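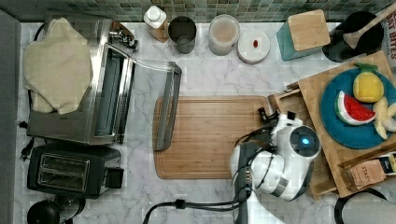
Drallia 3 trail shoe: sizing and care

What is the heel-to-toe drop?
The drop is 4 mm in every size. The earlier Drallia 2 shared the same midsole mould but used a thicker sockliner.

Is the last wide or standard?
Standard through the heel, wide at the forefoot. Runners between sizes should order the larger one.

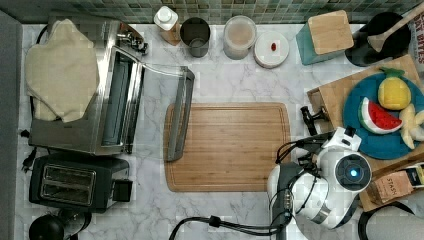
Can the outsole be replaced?
No. The lugs are moulded as one unit with the rand - a cobbler can re-glue a lifted edge but can't resole the shoe.

Does the colour affect the upper?
All colours use the same mesh. Grey is stocked in half sizes only.

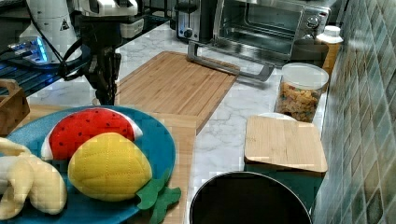 Safta Stanciu writes that her pair felt short after a switch from road shoes, and asks whether the insole can come out. It can. Removing it adds 2 mm of depth and leaves the length unchanged.

How should the shoes be dried?
Remove the insoles, loosen the laces and dry at room temperature.

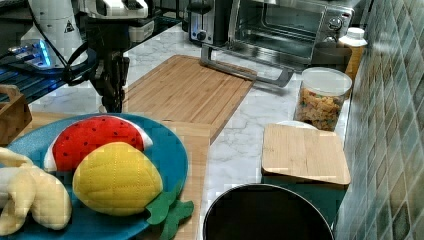

Keep them off heaters and out of the tumble dryer. The midsole foam shrinks under direct heat, and shrinkage is excluded from the warranty.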